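Chalk or marker? Zollwood neighbors pick both for the Metstead Hall sign wall

14 comments | 37 shares

ZOLLWOOD - After a summer of friendly arguing, and one evening meeting that ran so long the coffee had to be made twice, the people who use Metstead Hall have settled the matter of the sign wall. The chalk stays. The markers are coming in too.

The wall, for anyone who hasn't been through the side door on Tovier Street lately, is the long stretch of blackboard that greets you before you get to the coat hooks. It has carried the week's doings at the hall for longer than most of the people reading it have lived in town: the soup suppers, the quilting, the tap class that moved to the upstairs room and then moved back down again, the lost mittens. From Monday, 28th September, it has had a whiteboard for company, hung on the opposite side of the passage, and anybody with something to announce may take their pick.

Neusa Rangel has lettered the blackboard for years and is the person most people in the hall would name if you asked them whose wall it was. She was firmly for chalk when the subject first came up in the spring, and she'll tell you so cheerfully.

"I love the color of it and I love the drag of it under my hand," she said on Monday, with a smudge of yellow all the way up one sleeve. "But I've watched people stand there squinting at a phone number that three coats have brushed against since breakfast, and I had to admit they had a point."

The phone numbers were the trouble. A pretty border can lose a corner and still be a pretty border, but a seven that has been leaned on could be a one or nearly anything, and there was a week last winter when callers hoping to sign up for bread baking were reaching a very patient gentleman over in Niven who has never baked in his life. He was invited to the hall's next supper by way of apology. He came, and brought pickles.

So the plan, as it was agreed, is a simple one. Times, dates, room changes and telephone numbers go on the whiteboard in dry-erase marker, in blue for the ordinary notices. The blackboard keeps the pictures, the borders, the big seasonal headings and whatever else Rangel and her helpers feel like putting up. The supplies for the two boards are kept together on the shelf in the passage, and anyone is welcome to borrow them so long as they come back. 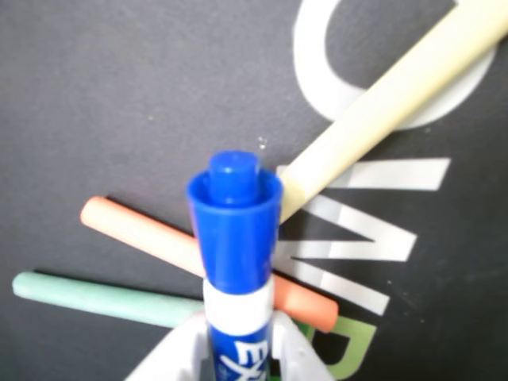 A blue dry-erase marker with chalk in cream, orange and mint green.

The money came out of the fall rummage sale, which brought in $1,404, a very nice total considering it rained on and off the whole day and the good lamps had all gone by ten. The hall put $100 of that toward the board and its supplies, and the rest is going to the kitchen, where the oven door has been held shut with a dish towel since before Easter. The new oven door is on order and ought to be in place before the November suppers start up.

There was some worry at the meeting that the whiteboard would make the passage look like an office. Several people said so, a couple of them at length, and one gentleman read out a poem. Others wondered about the smell of the markers, or asked what would happen when a child got hold of the wrong thing and drew on the wrong board. A compromise was reached on the last of these: a little card is taped up beside each board saying what belongs on it, with a drawing for those who can't read yet. Rangel did the drawings herself.

Chalk on the whiteboard wipes away without much fuss, as was shown to the meeting with a damp cloth. Marker on the blackboard is a sadder story, and people are kindly asked to look at what is in their hand before they begin.

The first full week's notices went up on Monday afternoon. The blackboard has a heading that says "Come In, It's Fall," with a garland of leaves running down the left side and a squirrel that was a group effort and looks it. On the whiteboard, in plain blue capitals, are the times for the quilters, the tap class (downstairs, for now) and the soup supper, along with the correct number for bread baking, which has been checked 2 times and then called, just to be on the safe side.

Early reviews from the coat hooks were good. Parents waiting for the tap class said they could read the whiteboard clear from the door, even with the passage light being as it is. A few regulars stopped to tell Rangel the squirrel looked wonderful, and she thanked them for it and said she had only done the tail.

She has also started an open hour for anyone who would like to learn lettering, chalk or marker, it makes no difference to her. No drawing experience is wanted, old clothes are a good idea, and there is usually something to nibble on. The first session drew a retired bus driver, two sisters from up the hill and a boy who wished only to draw trucks and was given a whole lower corner of the blackboard to do it in. The trucks are still up, and Rangel says they'll be staying until he decides otherwise.

"He comes by to check on them," she said. "I wouldn't dare touch them."

The hall is still glad to have donations of chalk, in any color and in any length that can be held comfortably. Orange goes quickly at this time of year on account of the pumpkins, and green is always wanted. Dry-erase markers are welcome as well, as long as somebody has tried them on a scrap first, because the box by the door has a way of filling up with dried-out ones. Anything you'd like to give can be left in the basket inside the side door whenever the hall is open.

Groups wanting a line on the whiteboard should leave a note in the same basket by Friday noon for the week following. Please print.

14 comments
Share this story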